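**skadero-teardown** — wrist cam episodes, PC disassembly. Readme still in progress, sorry

421 episodes, 70 held out for eval. Split is by tower, not by episode, so don't reshuffle. Wrist view only, resized to 768 on the long side. Grudov labels = contact / no contact per step, done by hand.

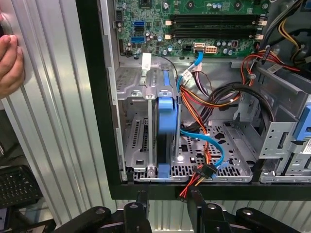

Main result so far: pretraining on the Rai clips helps with cable vs. cage confusion, doesnt help much with grasp timing. Thin black wires are still the worst class — policy treats them as shadow. Blue SATA cables are fine.

Known problems:

- 20 episodes have gripper state shifted by one step (list in `bad_shift.txt`)
- hands in view in some clips, not masked
- Dimwood baseline numbers are from the old split, rerun comming in May

Loader is `load.py`, needs the index file in the same folder.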